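A quick one on the Vevness–Lalell investment treaty

1 Jun 2018, posted by Adwoa Baidoo

So the text is finally out! I've been nagging people for the Vevness–Lalell investment treaty ever since the two sides initialed it in April, and this morning it landed in my inbox, all 136 pages of it (the annexes eat up more than half).

The big news is Article 32. Investors will have to spend 60 days in mediation before they can file for arbitration, and the old treaty had nothing like it. I'm a fan, mostly. My one gripe is that the clock starts when the investor sends notice, even if the government never answers, so a stubborn investor could just sit on their hands for two months and then file anyway.

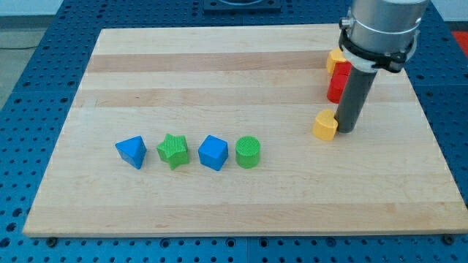 Four wooden shape blocks in a row on a maple board.

Then there's the labor chapter, which I wanted to love. It says each side "shall strive" to keep up its own labor laws, and if you've read my posts on the Dumitrescu award you know how I feel about "shall strive." The tribunal there treated pretty much the same words as a polite wish. I really hoped the drafters had read it!

Timber processors and toy makers on both sides got their own annex on tariffs and local content, and I haven't worked through that one yet (it cross-refers to a schedule with 512 product lines, so give me a week or two).

Both parliaments still have to ratify. Lalell's trade ministry is talking about a vote before the summer break, and Vevness hasn't set a date. I'll be on the Girkitz panel on mediation clauses later this month, so if you've got thoughts on Article 32, send them over and I'll try to work them in.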